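The glue menders

Iona Lamont keeps the broken handles in a biscuit tin. Most of them came off teacups, and most of the teacups were thrown away years ago, but people still bring the handles in and ask whether she can do anything. She can't make a cup to fit a handle. She takes them anyway.

Her workshop is on the first floor of an old seed merchant's in Bivbridge, above a shop that sells curtain fabric. She mends china, mostly the sort that no museum would want: gravy boats, egg cups, wedding plates with the gilt worn off. Last year she took in 153 pieces. The dearest job cost its owner 2,000 pounds, a tall Fela vase that had come down a flight of stairs. The cheapest was a saucer, which she did while the customer was out parking the car.

The trade used to be bigger. Before the war most market towns had someone who would rivet a plate, drilling small holes either side of the crack and pulling it shut with wire staples. Riveted plates still turn up at house sales. They are strong, they hold soup, and for years dealers would hardly look at them. Now some buyers ask for them.

Rivets went out when good glues came in. A tube could be had from any ironmonger, and a household that would once have sent out its best jug could have a go at the kitchen table. Lamont spends a good part of each week undoing that work. Old glue turns yellow and lets go at the edges, and every trace of it has to come off before the pieces will sit together again. She soaks them in warm water first, then picks along the break with a scalpel.
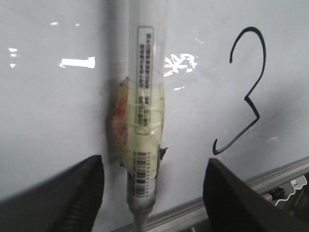 Photograph: Barış Uysal

She is particular about what she uses. For earthenware she likes a slow glue that gives her time to shift things about. For hard porcelain she wants something thin that will run into a closed crack by itself. She has no time for the instant kind. "You get one go," she says. "If you're a hair out on the first piece, you're a mile out by the last."

That is the main difficulty with a plate in many pieces. The order matters, and a piece left until the end may be locked out by the ones on either side. She does a dry run with tape before opening anything, and numbers the backs in pencil. A Sarantis meat dish that was on the bench in November had taken her two afternoons of taping, and she had still not mixed any glue.

Then there is the question of how much should show. Some customers want the crack gone altogether, which means filling, sanding and painting, and a bill to match. Others would sooner see it. Lamont prefers a mend you can find if you look for it, and says so, though she will do either. She won't paint out damage for someone who means to sell the piece without mentioning it. She has sent 7 people away for that, and one of them came back to argue.

Prices start at 20 pounds for a clean break. Many of the things she mends could be replaced for less, and she tells people that too. They usually leave the piece with her. A man from Plernano once posted her a plain white mug in a box meant for boots, with a note asking her to take as long as she liked. There was 100 pounds in the envelope. She sent most of it back with the mug.

She doesn't promise that anything will go back to daily use. Mended china should be washed by hand in lukewarm water and kept out of the oven, and a mended handle shouldn't be trusted with a full pot of tea. The waiting list is four months at present, longer for anything that needs painting. Pieces should be wrapped one by one, with the crumbs in a separate bag.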